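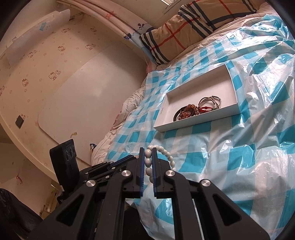 Cord tests, continued from the last page. The Gollero braided nylon is finished on the hanging rig and I have moved on to the silk. Both were strung with round glass first, which turned out too kind to the cord, so the next samples need a longer bead. A bracelet of oval beads, like the cream-white one, bends differently. Each bead acts as a small lever and the cord takes the turn at the gaps, so any rough edge at the drill hole does its damage there. I want to see that on the bench before we write anything into the repair sheet.

Last updated: 2019-09-28

Nylon result. The sample ran 1,240 turns over the peg with the standard weight and did not part. Fuzzing at the second gap from the clasp, visible with the loupe, not to the naked eye. The cord had lengthened enough to show bare thread at the clasp end when held up. A customer would notice that before they noticed the fuzz and would bring it back saying we strung it loose. So for the nylon, stretch is the problem and wear comes well after it.

Pre-stretching. Hung a fresh length overnight with the same weight and will string on that tomorrow. The Gollero leaflet says it comes pre-stretched. It may, but the length off the new spool and the length off the old spool did not behave the same when I pulled them side by side. Possibly the old spool has been sitting next to the window too long. I have put the old one in the drawer marked for practice only. Please don't put it back on the rack.

Silk. Strung 2 samples, both knotted between beads. First one discarded. I let the knots sit short of the bead and there was play all down the strand. Second one is good. I used the tweezers with the bent tips and pushed each knot home before closing it, slow but even. Silk with the needle already twisted on is worth the extra money. Threading our own needle doubles the cord at the eye and it will not go back through an end bead for finishing without reaming.

Reaming. Wet, always. I did a couple dry to save walking to the sink and chipped the face of one. The diamond point on the small reamer is worn smooth on one side. It still cuts if you turn it the other way but it should go on the order list.

Glue. Still comparing Hesance against the plain clear cement we have used up to now. Hesance sets faster and stays slightly flexible, and it did not wick up into the cord as far. The old cement makes the last bit of silk go stiff, and that stiff section is where the returned strands from the Assunção order broke. I went back through the bag of returns and cut the ends open. Same story in each of them: clean strand, good knots, then a brittle piece just inside the clasp. We had been blaming the clasps.

Against Hesance: the nozzle clogs if you look away from it, and the smell hangs around longer than I like with the back door shut. Decant a drop onto foil and apply it with a pin. Do not apply straight from the tube. I got a bead stuck to the mat that way and had to cut the strand.

Assunção order itself. They want the remaining strands back in November and would accept either cord as long as all of them match. My preference is silk with knots for anything worn at the neck and nylon, unknotted, for the wrist pieces. A wrist piece gets pulled over the hand, and knots catch on sleeves. If the oval bead sample goes badly on the nylon I will change my mind on that and say so here.

Clasps. The Karetti box clasps arrived and the tongues are tight. Some of them needed easing with a blade before they would seat. I would call that better than loose, but check every one before it goes on. Finding a bad one after finishing means undoing the end. The ring on the tongue side is thin and one opened up under the pull test. Closed it with solder and retested, held fine. I will ask if they can supply with soldered rings. If not we add the step ourselves and it has to go in the price.

French wire. We are nearly out of the fine gauge. The medium sits too fat in the Karetti ring and pushes the last bead off line. Order fine only.

To do:
- String the long bead samples on pre-stretched nylon and on silk, same length, same weight
- Look at drill hole edges under the loupe before stringing and write down which beads are rough
- Pull test on Hesance after a full cure
- Replace small reamer
- Ask Karetti about rings

One more thing on the rig. The peg has a groove worn in it from the earlier runs and the cord now settles in the same place every time. I turned the peg halfway for the silk so it has a fresh face. Turn it back for the nylon and you will get a different number from mine, so leave it where it is until both long bead samples are done.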